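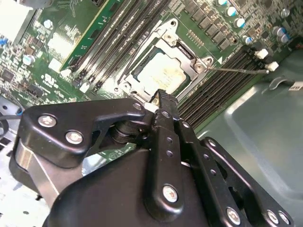
Sustness wrote back after our last report to ask whether we were spending too long on one stage of the teardown, and whether a suction cup might not do the whole job. It was a fair question, and we have tried to answer it properly below.

## Gripper comparison, August

We've now run both candidates, the Flimport two-finger gripper and the Stodau suction head, on the same kind of desktop tower. Each got 200 attempts at the processor. The Stodau was quicker on a clean chip, as you'd hope, but old thermal paste gave it a great deal of trouble, and we spent more afternoons wiping cups than I care to admit. The Flimport holds the chip by its sides, so paste matters far less to it.

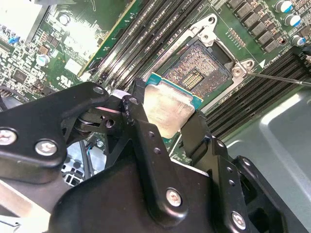 *Processor held in the two-finger gripper, over the open socket.*

The wrist camera has earned its keep as well. We were on the fence about paying for it – the fixed view seemed good enough at first – but with the arm reaching down into the case, the close view is what we trust for the last little bit of travel.

## What we looked at besides the processor

- **Memory slots.** Narrow fingers help a lot. The wider pair went back in the drawer after 2 sessions.

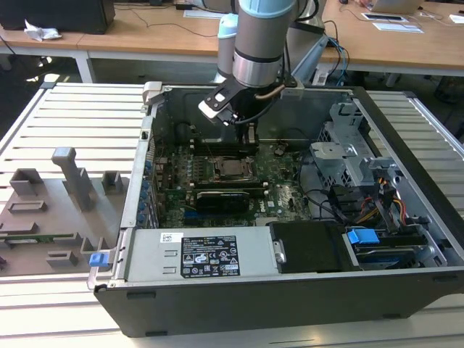
- **Controller.** The Nasr unit is smooth at low speed, though its manual is a trial. We logged some 300 hours on it, with one firmware update along the way.
- **Fixture tray.** Printed in-house, and it sits to the left of the tower. We'd like to reprint it with deeper slots.

## Next period

We plan to stay with the Flimport and keep the Stodau for flat covers. The one purchase left on our list is a set of spare finger pads, at $223, and we'd be very grateful for your approval before the next round of towers arrives.

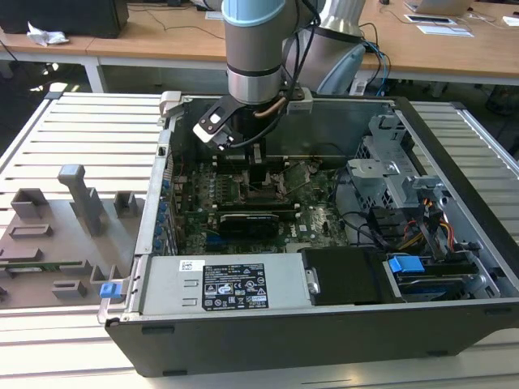 *Two-finger gripper above the motherboard, fixed camera view.*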